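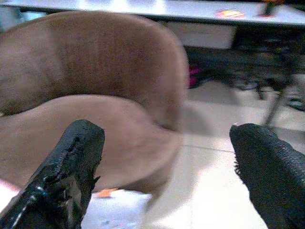 I've been running Stostar as the task planner on our two-armed robot for 43 days now, and people keep asking me if it's worth switching, so let me get it all down in one go.

Short version: yes, mostly! I came over from Nudidik, which I used from October on and never really warmed to (every little change meant restarting the whole stack, ugh). With Stostar you write your task as a list of steps, hit reload, and the arms pick it up while everything stays live. The first time I did that I grinned like an idiot.

What I like best is how it handles two arms at once. You can tell it one hand has a job and the other should stay open and hang back, and the planner keeps them out of each other's way. I do a lot of living room tidying tasks, bags and cushions and that sort of thing, and soft stuff is where my old setup fell apart. A bag changes shape the second you lift it. Stostar lets you set how often the grasp check reruns, and I've got mine cranked way up for anything floppy.

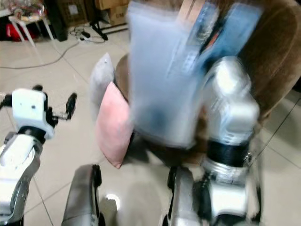 Right arm on bag duty by the armchair, left gripper open.

Now the grumbles. The perception plugin (it's called Doucette, sold separately, boo) does fine on furniture with clear edges but gets jumpy over shiny floor tile. Glare turns into phantom obstacles and the arm takes these long silly detours around nothing. I ended up masking the floor by hand, and I shouldn't have to at this price. The log viewer is also slow. I had a run with 861 events in it and scrolling felt like wading through oatmeal.

Install took me roughly 14 minutes, plus an evening of swearing at the calibration wizard, which wants you to redo both wrists if you flub one. Support at Jirstead, the folks who make it, did write back the same day and told me where the skip setting lives. It's under Advanced, then Arms, then a tiny gear.

Four stars from me. I'd wait for a sale on Doucette, and if you only have one arm I'd probably stick with whatever you're using now.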